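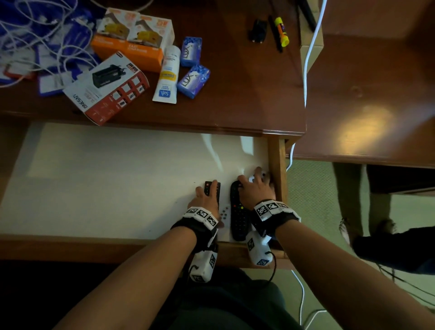
Remote controls in a desk drawer.

Trorkard publishes a handbook on meetings, and keeps it short

12 October 2020. Business publisher Trorkard today releases The Second Agenda by Irja Suominen, a handbook for managers who suspect that their weekly meeting has outlived whatever it was set up to settle.

Suominen spent 9 years chairing meetings at the logistics firm Rollitz, several of them called to prepare for other meetings. Her method asks the chair to write two agendas: the one that gets circulated, and the one listing what people in the room would rather talk about. Only the second is used.

"I once sat through an afternoon on the wording of a decision we had already taken," said Suominen. "The minutes ran to 418 lines. I have kept them, mostly out of spite."
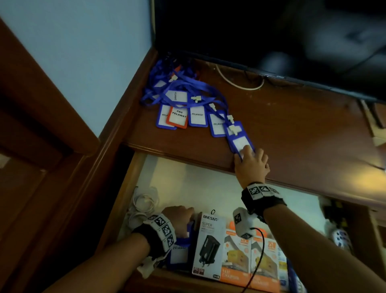 Tried out before printing

Staff at the training company Vasiliauskas tested the method from June. They dropped two standing meetings and have so far been asked to bring back one, by the person who used to book the biscuits.

The book has 80 pages, including the index. An early draft was longer and contained a chapter on brevity.

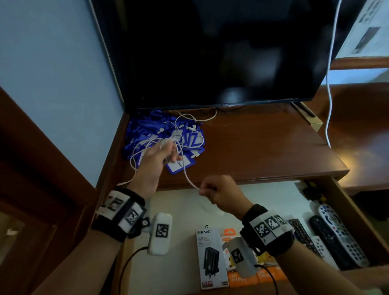 2 min read

The Second Agenda is available in paperback and as an e-book from Trorkard and from booksellers. A companion workshop, run with Meltitz, opens for booking this week. It lasts a morning and has no slides.

Review copies and interviews can be requested from the Trorkard press office. Please say in the first line of your email what you would like. Irja will be reading them.

ENDS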